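Mikell demonstration sessions: frequently asked questions

Updated August 2019

What are you collecting?
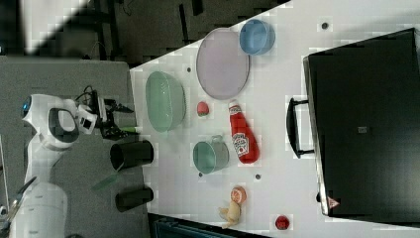 Each recording is one attempt at a short task with kitchen items and toy food. A person guides the arm, and we save the camera video together with the joint positions. The Noonan group trains on these files.

How long is a session?
2 hours, with a 10 minute break. Most people get through one task sheet.

Do I need experience with robots?
No. You do practice runs first, and those are not saved.

What if I drop something?
Keep going if you can reach it. If you can't, end the recording and mark it "failed." Do not delete it.

Should I put things back in the same spot each time?
No. Move the items between attempts. The first Avmont set had 152 recordings with nearly the same layout, and the model did poorly as soon as a bowl was moved.

Can I go faster once I get the hang of it?
A little. Jerky motion is hard to learn from, so we would take fewer, smoother attempts.

Where do the files go?
They upload to Costomon when you close the session. Wait for the green check before logging out.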